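Tharushi Weerasinghe is on the phone from Stotport, eating toast between rehersals. Her second EP, Nudeck, is out in February and she's still arguing over the track order. "Komon was the closer for months," she says. "Now it opens. Don't ask."

Recorded fast. 3 nights, one mic, a drum machine she got for 50 bucks. "You hear the buzz on everything. I stopped fighting it."
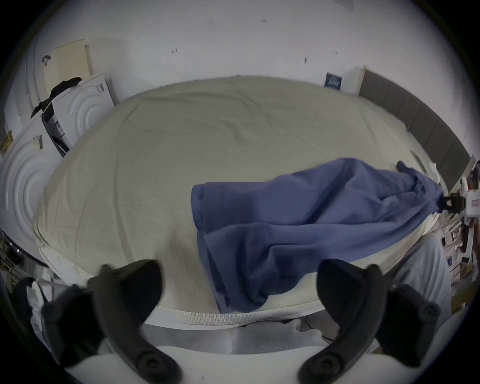

Who's playing with you on the tour?

"My cousin on bass, and a drummer I met last fall. We've had two practices so far."

First show is an 800 cap room, her biggest yet. Nervous? "Sick about it." She wants strings for the next record, if teh money shows up. Then she has to run, soundcheck.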